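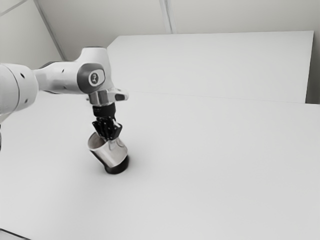

A metal mug on a pale table.

September 19, 2020

I have lived in Stumotcombe for 13 years now, and I still do not know how to drink tea as my neighbours do. At home we drank it from small glasses, very strong, with a spoon of cherry jam on the side. The first time I was offered milk I said yes from politeness, and then I had to say yes for many months.

What I like here is that tea is a kind of question. "Shall I put the kettle on?" can mean that you should stay, or that the bad news is coming, or that the work has stopped. I learned this at Maddocks, the shop on the hill road where I had my first job. We stopped two times each day, and the second stop was always longer — it depended on the rain.

In December I went by bus to Grirnside to buy a proper teapot. I came back with a brown one which pours badly. It drips on the left side and I put a folded cloth under it. My sister sends me black tea from home, 14 small packets in a box, and I mix it with the ordinary one from the supermarket. Please do not tell this to her.

I still make the jam too, but the cherries here are expensive and more sour, so this year I used plums. They needed much more sugar than my mother's recipe says, and the last jar did not set at all. I eat it with yoghurt.

Next week I will try to write down the plum recipe, if I can read my own notes.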